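Play Kitchens on a Small Table
Speaker notes, Feng-yi Hsu, Stirnerport Toy Library
30 min slot incl. questions. Talk SLOWER than last time.

OPEN
Hi, thanks for coming, find a seat, there's room up front.
Who has a play kitchen at work? Hands. Who has one they like? (wait. fewer hands)
Who I am: run the lending shelves at Stirnerport, buy the toys, wash the toys, look for the toys under the radiator.
Today = pretend food and what goes with it. Boards, jugs, drawers, boxes. Small-table version, for people with no room for the big wooden stove-and-sink unit.
Handout is at the back, don't need to write everything down.

WHY SMALL
We had the big unit until February. Took up the whole corner by the window. Two kids could get at it, third one stood behind and grabbed.
Swapped for table sets. Same food, same dishes, no unit. A table has sides! Kids come at it from all the sides.
Lent 844 kits last year, all kinds, puzzles and trains included. Hoping for 1,000 this year. Kitchen kits are the ones with the wait list.
Story: boy who ran a "restaurant" out of one drawer all morning. Keep it short, don't do the voices.

WHAT GOES ON THE TABLE
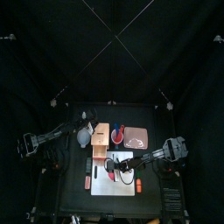

Start with a work spot, a thing to pour from and a thing that opens. That's my whole starter list, everything else is extra. Work spot can be a board, a tray, a placemat, whatever has an edge a kid can see. For pouring I like a pitcher with a round body, like the gray see-through one near the left gripper, kids can look in from the side and decide it's full. And for opening, a drawer. The light wood box has its drawer slid out toward the front, and an open drawer is an invitation, somebody will put something in it before you've sat down. Leave it open when you set up. I used to close everything so it looked neat, and the little ones walked right past.
(pause, drink water)
White board on a dark table: easy to find. Dark board on dark table, they chop on the table. Not a disaster but the board never gets used.
Don't line things up around the rim. Cluster in the middle, let them pull pieces out to their own side.
Price: skip unless asked. Most of ours came secondhand anyway.

THE FOOD
Fewer pieces than you think. Our old Naline crate held 142 pieces when I inherited it. Kids tipped it out and left. It was a pile, not lunch.
Now 4 foods per kit. Swap them when the kit comes back.
Pick foods that go together. Sushi is great for this, nearly everyone at my desk is surprised by that. Blocky, stacks, sits flat, doesnt roll off. Round fruit rolls. Peas, no. I have stepped on the peas.
Kids who've never eaten sushi still serve it. They call it cake, or a present, or a couch for a doll. Fine. Don't correct.
Colors: want to tell pieces apart in bad light. Very dark green on a black table gets lost, put those on something pale or up front.
Stripes are good, gives them something to talk about ("why's it got lines").
Mok pieces vs. Hernel pieces - we have both, they mix OK. Hernel ones a bit bigger in the hand, so those go to the under-threes shelf after checking. Say CHECKING twice. 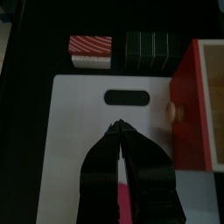

How often should a kit be changed?
Every time it comes back, but only a piece or two, so a family that borrows it again finds most of what they remember.

That one comes up every talk so I'm just putting it in here. OK moving on.

BOARDS AND HANDLES
People buy the food first and the board last. Other way round please.
Handle slot in a board: a plain oval hole is plenty. Kids hang it, carry it, look at you through it. Post things through it if the things are small enough, and they'll try, so size your pieces with that in mind.
Rounded corners. Check with your thumb.
Flat and smooth, no printed picture on it. Printed carrots under toy carrots confuses the two year olds, they try to pick up the print.
One board per kit. Two boards sounds generous, then it's two kids with backs to each other. Tried it, went back.

KNOBS
Quick one. A round wood knob beats a flat pull for small hands. Big enough to grab with the whole fist.
Tug it yourself before lending, if it spins, glue it.
Knobs should be a different color from the door if you get a choice. Red front, plain wood knob, done, they can see where to pull.

GAPS
My favorite slide and I always rush it. DONT RUSH.
Wherever two things stand next to each other there's a gap and that gap is where the small pieces go. Between the box and the cupboard. Behind the jug. Under the tray.
Sometimes it's an accident. Often it's on purpose, it's the oven or the bed or the garage. Ask before you dig it out!
At clean-up look in the gaps first, then the drawer, then the floor.

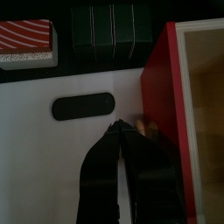 And then sleeves. Hoods. We've had pieces come back from home in a mitten.
For lending: a picture list taped inside the lid, one photo per piece, so the family can match things up before they bring it back. Words only didn't work for us, half our families read in another language and the other half don't read the lid.
Missing piece = no fine. We stopped fines and more pieces came home. No numbers on that, just my impresion, say so.

WASHING
Wood: damp cloth, dry right off, never soak.
Plastic: warm soapy water, air dry on a rack.
Fabric: wash bag, or it eats the drain.
Anything with a drawer, take the drawer out and shake it. Raisins.

IF TIME (prob. not)
- doing it with older kids, menus, writing orders on sticky notes
- real empty packets from home, good, but they get crushed, budget for tape
- noise. cloth under the tin plates

CLOSE
Try one thing this week: leave the drawer open.
Sample kits on the side table, please touch them, please put the food back in the right box.
Questions. Repeat each question into the mic before answering.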